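## 4. House rules for recording on the sandwich rig

I'll be upfront that this section started life as a grumpy message to my co-author, Branwen Voyle. We had 3,150 recorded episodes from the Carkeck bench and I wanted to throw a good chunk of them away, and she (quite fairly) asked me which written rule they had broken. We didn't have one. What follows is the set of rules we agreed on afterwards, with the reasoning where I can remember it, and with the bits we still argue over left in.

### 4.1 What goes on the table, and what gets wiped off it

The first rule we wrote was about cleaning, and we got it badly wrong. Our draft said the table had to be spotless before every episode. It sounds sensible! But the operators at Grurnness were stopping to wipe after every single crumb, the sessions dragged on, and the policy we trained on that data went to pieces the first time it met a used worktop.
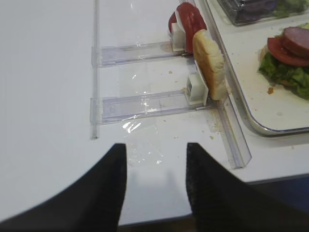
Our current wording splits mess into two kinds, harmless and blocking. Harmless mess may stay where it is until the end of the session: crumbs, small smears, a stray bit of carrot-coloured something. Blocking mess is anything that could be picked up by mistake, get under a finger or change how a slice stands in its channel. Crumbs by the lower pusher, where the bread stands, are harmless under this rule, and so is the smear near the tomato. Crinkled clear film lying on the table below the upper channel is a harder call, and it's the case Branwen and I went back and forth on longest. Film is see-through, it throws bright highlights into the wrist camera, and it can stick to things. We now say that loose film must be logged in the episode notes, and removed if it lies on the path of any planned reach. I'd have banned it outright. She pointed out that real kitchens are full of the stuff, and I lost.

### 4.2 Loading the channels

Rule two is that every slice is loaded standing on its edge, against its pusher, before the episode starts. No topping up halfway through. If a channel runs out, the episode ends there and is marked "short", and short episodes are kept in their own folder so that people can decide for themselves whether to train on them.

We also ask that the loading order is written down by the person who did the loading, at the time. I know how dull that sounds. When we compared notes written on the spot with notes filled in at the end of the day, 54 episodes had the wrong filling down, and sorting them out cost me most of November.

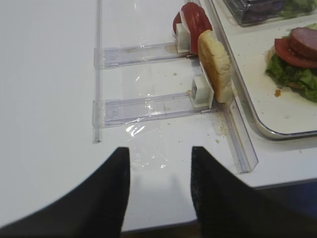 The same goes for changes of operator. Whoever takes over reads the last entry out loud, checks it against the channels, and signs. Efa Vaughan brought this habit with her from the Dodia packing trials and I was a bit sniffy about it to begin with, but I've come round completely. It's quick, and it catches the swapped slices that the software check lets through.

### 4.3 When a grasp counts

Labelling a grasp as good was the messiest part of the old data. Some people marked it when the fingers closed, others when the slice left the channel, and a few only once it had landed on the sandwich. You can't pool labels like that, and we'd been pooling them for months.

Our rule now has two separate marks. "Held" means the item is between the two fingers and clear of its holder for 80 consecutive control steps. "Placed" means the fingers have opened and backed off and the item has stayed put. An episode can be held without being placed, and we want those kept, as they're some of the most useful recordings we've got.

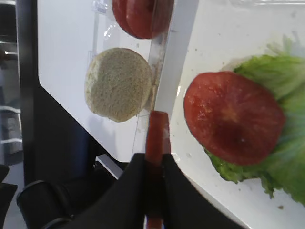 **Figure 3.** Red item, apparently a tomato slice seen edge-on, between the gripper fingers; sliced tomato on lettuce at right.

Wrist views such as Figure 3 are what our labellers work from, and an edge-on slice is where they disagree most. If a labeller can't tell what the item is, the rule is to write "unsure" and move on, with no guessing from the task name. Ayala, our labelling tool, used to fill the item in automatically from the recipe. We've switched that off.

After applying all of this to the old recordings we kept 3,000 episodes and set the rest aside. They're still on the server, with the rule each one broke written next to it, and Branwen has finally stopped asking.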